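**Rallov open day, Skanby. Jan 4, 2026**

1/ Went to the Rallov open day in Skanby this afternoon. They make robots that are meant to tidy, sort and put away. I said I'd report back to the two of you who asked, so this is a thread. Mute me if you're only here for the allotment stuff.

2/ First thing: it was a Sunday, it was sleeting, and the car park was full. There's clearly an appetite for this. The man on the door told us they'd had 843 sign-ups. I have no way of checking that, but the queue for tea was believable.

3/ You start in a room with a film. The film is very good. A robot folds a towel, then another towel, then smiles (it has a screen). The small print at the bottom says "played at 3x speed". I asked how long the towel takes in real life and was told we'd see it live later.

4/ We did not see a towel live later.

5/ What we did get was the sorting demo. One arm, one table, a tray of mixed household bits. It picks a thing up, thinks about it, puts it in a bin. Fine. It did the sponges well. It had three goes at a packet of crisps and then a member of staff leaned over and moved the packet a bit to the left.

6/ I'm not being mean about the crisps. Shiny, crackly, floppy packaging is hard, you can see why. But half of what's in my kitchen is shiny, crackly, floppy packaging. If it can't do that, what is it tidying? Sponges?

7/ The number on the big banner was 1396, as in "1396 household tasks learned". I asked what counts as a task. Is "pick up red cup" one and "pick up blue cup" another? The answer was long and had the word "journey" in it. I think that's a yes.

8/ Credit where due: the woman on the Ivanov stand next door (they make the grippers, I gathered) gave straight answers. Does it break? Yes. How often? More than they'd like. What does a new finger cost? She told me, and I went a bit quiet. I'd have happily listened to her all afternoon.

9/ The part that interested me most got the least space, in the back corridor by the loos. It was about how the robots learn, and the gist is that people do the chores and the machine studies the pictures. Hands holding things, hands moving things, over and over. Hands everywhere, for a robot company.

10/ So when the chap up front says "it taught itself", have a wander down the corridor first. Someone put in a lot of hours with their own two hands. I asked what they're paid and was pointed to the website. I've looked at the website. It's got the towel film on it.

11/ Price. "We're not talking about price today." They were talking about a monthly plan, though, which sounded a lot like price to me. One leaflet said 51 a week and the slide behind the stage said something else. Could be different models. Could be nobody proofread the leaflet.

12/ Someone asked about stairs. No stairs. Someone asked about cats. "We're very excited about cats." I don't know what that means and I wrote it down exactly.

13/ Kids loved it, for what it's worth. One lad stood at the barrier for the whole sorting demo and cheered every sponge. I did soften slightly at that point.

14/ Would I have one? No. Would I go again? Probably. There's another day in May, over at the Hesesow site, and they say the towels will be live. I'll take my own towel. And a multipack of crisps.

15/ Last one, for anyone who wants to know what I meant by the hands.
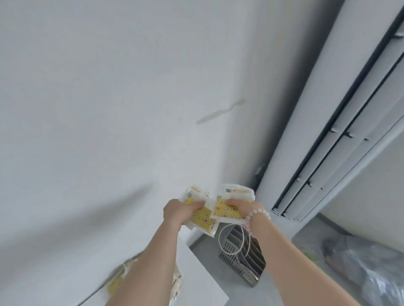
Two hands, a bundle of crinkly yellow-and-white packets, a basket on the floor. Your move, arm.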